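Teaching a Tabletop Arm to Water Your Plants with the Skuvavora Kit
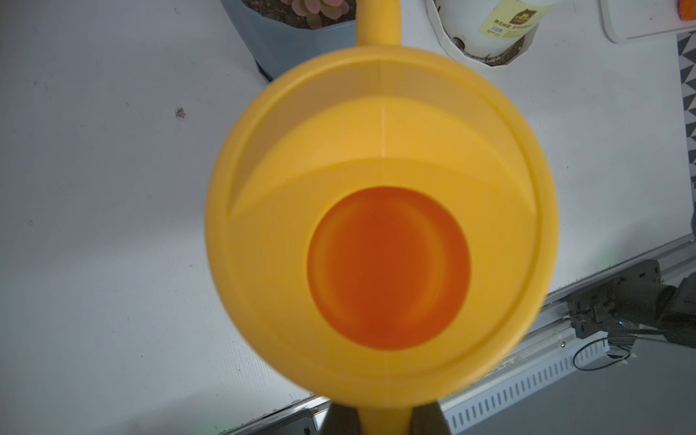
Meredith wrote in under the August post to ask whether the kit could manage a watering can at all, having only ever got hers to stack blocks, and whether the handle would twist in the fingers once there was water inside. Good questions, both of them, and they get their own page!

The Skuvavora is a two-finger arm kit made by Billach. It clamps to a rail along the edge of a table, it has a small camera at the wrist, and you teach it by moving it through a job yourself and letting it record. I have had mine for 13 weeks now and I like it a lot. It has faults (I'll get to those), but plant care turns out to suit it very well, and you can get a decent pour in an afternoon.

What you need

The arm kit, with the standard fingers
A light plastic watering can with a handle narrow enough for the fingers to close on
A couple of potted plants that don't mind a bit of clumsiness – succulents are good
A kitchen scale or measuring cup
A towel. Two towels.

Step 1. Pick the can

Go for plastic. My metal can was too heavy once filled, and the arm sagged at full reach. A bright color helps too, as the wrist camera has an easier time with yellow on a white table than with anything gray. A wide mouth is handy for filling and lets the camera see right down to the bottom when the gripper is over it.

Step 2. Set up the table

Bolt the mount down before you put anything on the table. Run the cable so it has slack at every joint, then swing the arm by hand through its whole range and watch that nothing snags. Put the plants on the far side and keep the space in front of the gripper clear. You want the can to start close to the mount and travel outward.

Keep power supplies and anything else with a plug on the floor side, well away from where you pour. I moved mine after the first spill. Please do it before yours.

Step 3. Find the grip

Bring the fingers down on either side of the handle, one left and one right, and close them slowly from the control page. Stop as soon as the handle quits sliding when you tug it. On my can that is a grip setting of 400, but yours will be different, so start low and creep up.

On Meredith's question about twisting: yes, it can happen. The cure that worked for me was to grip the handle lower and to stick a strip of thin rubber on the inside of each finger. Billach sells pads for this, and a cut-up bike tube does the same job.

Step 4. Record dry

Leave the can empty. Press record, lift, move over to the first pot, tip, hold, level out, come back, set down. Go slower than feels natural, especially on the way back to level. Record nine of these, moving the can a little to one side or the other each time so the arm learns to look for it instead of heading for one fixed spot. Delete any run where you bumped a pot. It's tempting to keep them, but the arm will happily learn the bump too.

Step 5. Add water

Start with 400 ml and no more. Play the job back at half speed with your hand near the stop button. If the stream lands short, record a few more runs with the spout further over the soil. If it dribbles down the front of the can, you are tipping too gently, so tip faster and hold for a shorter time.

Once the pour is landing where you want, put a cup on the scale in place of the pot and run it a few times. Mine settles into a nice steady amount, which made me much happier about leaving succulents in its care.

What I'd change

The control page forgets the grip setting if you close the browser, so write it down. The manual spends ages on stacking and hardly mentions liquids. And the fingers could be a bit longer for fat handles. None of this has put me off – the teaching part is really fun, and when it goes wrong you can usually see why.

If you want a second project, the Rarnuvwood add-on has a little scoop for soil and gravel. I'm trying it next and will post my settings when I have some worth sharing.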